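Project Report: Equipment Planning for a Hand-Held Gripper Station
Nele Jansen and Damián Espinoza, September 2021

Our assignment was to plan a station for recording household tasks, and to do it on paper before touching anyone's money. We were given a ceiling of $400 for consumables and furniture, with the grippers budgeted separately by people who are presumably allowed to own a credit card.

The first draft of the list had 29 lines. Azucena Villaseñor read it, circled the three most expensive ones and asked what task each was for. We had an answer for one.

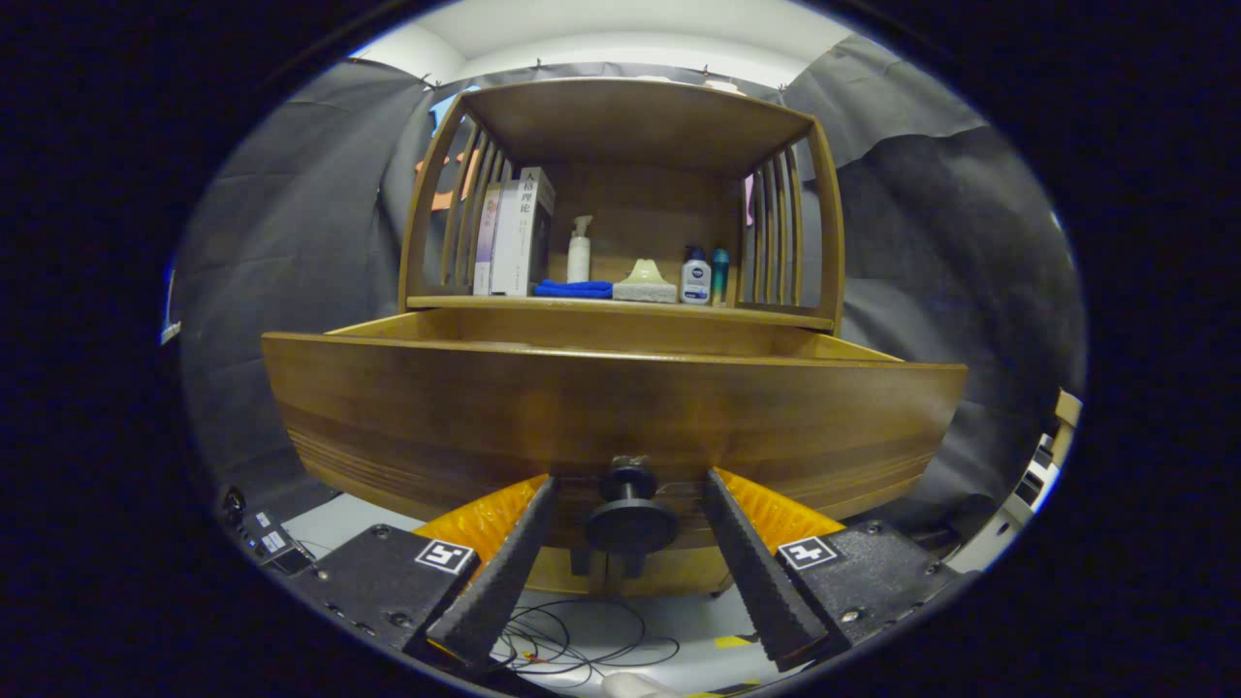 Finger pads ate more of our planning time than any other part. Prometti sells them in sets, Cusovitz sells them singly and charges for the privilege, and neither will say how long the foam lasts. A round knob like the one on the drawer has to sit between both fingers, so we wrote the spec around knobs and let flat handles wait. We budgeted 3 spare sets at a total of $118. The orange soft pads behind the foam got their own line after we learned that Orlandini ships them separately.

Furniture was easier. Secondhand is fine as long as the drawer opens. Curtains and clips went under "miscellaneous," along with floor tape, which Damián left out of two drafts in a row.

Still open: the Stirnotetti quote for cables, promised by December, and whether shelf items such as bottles and sponges count as equipment or groceries. Abundio Robles in purchasing says groceries. We have appealed.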